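Chapter 4
Squeezing Through: Passages, Steps and Other Gaps Between Buildings

Every town has two street plans. One is printed, folded wrongly and sold to visitors. The other is made up of the gaps the first one left out: the cut behind the baker's, the steps that come out beside the wrong church, the covered way that smells of soup. This chapter is about the second plan, and about why a walker with any sense learns it early.

We shall spend most of our time in Harju, a hill town that was laid out by people who owned goats and had no plans to own anything wider. Its main road, Dillerska, climbs from the river to the market in one long bend. A cart could manage it, and so can a bus, if the driver is in the mood. Anyone on foot who follows Dillerska all the way up will walk 882 metres and arrive cross. Anyone who turns off at the pump and takes the Jundale steps will walk 336 metres and arrive unable to speak. The choice between these two conditions is the beginning of urban geography.

The steps are older than the road. In the land register they appear as a boundary, a strip of ground so steep that neither neighbour would pay tax on it. Over time it picked up paving, then a handrail, then a name. Many passages began in the same way, as leftovers. A planner draws a square, but a passage is what remains when two people have quarrelled over a wall and both have lost. 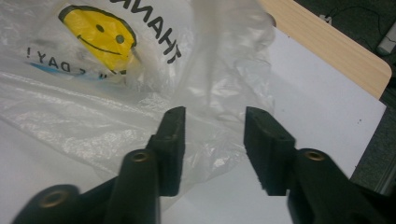 Width matters more than length. Below 2 metres, a passage begins to impose manners. Two people meeting in the middle must decide who turns sideways, and in Harju this is settled by load: whoever is carrying more keeps straight on. The rule is unwritten, which has not stopped people quoting it at one another. Béla Fekete, who surveyed the town's passages for his thesis and later wrote the only readable book on them, claimed that he could tell a native by the shoulder. Natives drop the left one a full pace before they need to. Visitors stop dead, apologise, and then both move the same way.

Fekete listed 31 passages in use. He left out three that were gated, and one at the back of the fish market that he described as "open, in theory". His map is still the best available, although the paper edition is printed so small that the narrowest passages vanish into the fold.

Compare this with Rekholm, which burned down and was rebuilt by a man with a ruler. Rekholm has no passages at all. Its blocks are equal, its corners are square, and the walk from the station to the harbour takes exactly as long as it looks. Letters arrive promptly there. It is an excellent place to park. Students who have visited both towns usually admire Rekholm and remember Harju, and section 4.2 asks whether that is a fact about towns or only about students.

Before going on, some terms. A passage is open to the sky unless we say otherwise. A covered way has a building over it for at least half its length. A cut is any passage that saves the walker distance, and a blind is one that seems to promise this and then produces a wall, generally with a cat on it — we shall meet several.

4.1 Who Owns a Gap?

The short answer is that it depends on who has just slipped on it.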